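Siltetti veg box questions

Do I have to sign up for the whole season?
Nope! I pack the boxes myself every Thursday, so just text me by 9 the night before and you can skip a week (or three, I won't sulk). 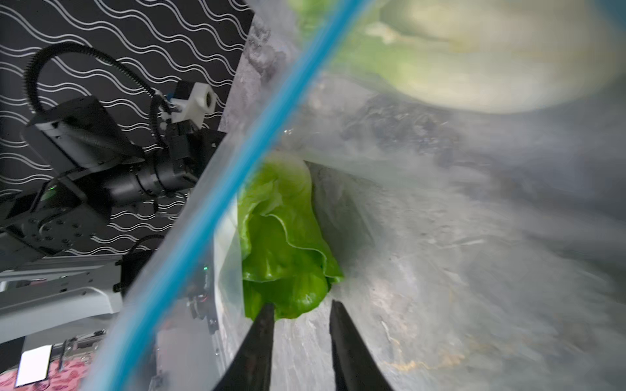

Leafy greens in a plastic bag

How do I keep my greens from going limp?
I tuck a dry paper towel in with mine and keep them in the bottom drawer.

Do you deliver to Plostine?
Yes, and to Nivmont too, if you don't mind me turning up around dinnertime.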